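## Week 11: soft fingertips vs. plain ones

Our question this term was simple: does the Follik hand pick up household stuff better with its own metal fingertips, or with the rubber caps we molded in the Ekbridge lab? We ran both sets on the same two-armed robot with the same controller settings, so only the tips changed.

We did the cushion trials in the lounge, and I love this part of the project! The arms have to reach low beside a sofa, on carpet, with sunlight coming in stripes (a real workout for the head camera).

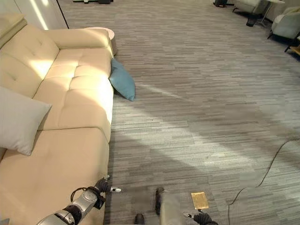 Kazlauskienė asked whether the rubber caps were winning on grip or just on size, and wanted to see a run with thin caps before we claimed anything. Good point, so we molded a thinner set and went again.

| Tips | Cushion lifts out of 17 |
|---|---|
| Metal | 11 |
| Rubber, thick | 16 |
| Rubber, thin | 15 |

So it's mostly grip! The thick caps do get clumsy on flat things, though, and the metal tips slide under an edge much more neatly. We also logged 611 camera clips, and the depth readings jump wherever a bright stripe meets a shadow. Closing the fingers more slowly helped a little with all three sets.

Still to do: repeat the lifts after dark, and run the thin caps through 1,000 open-close cycles to see if they tear.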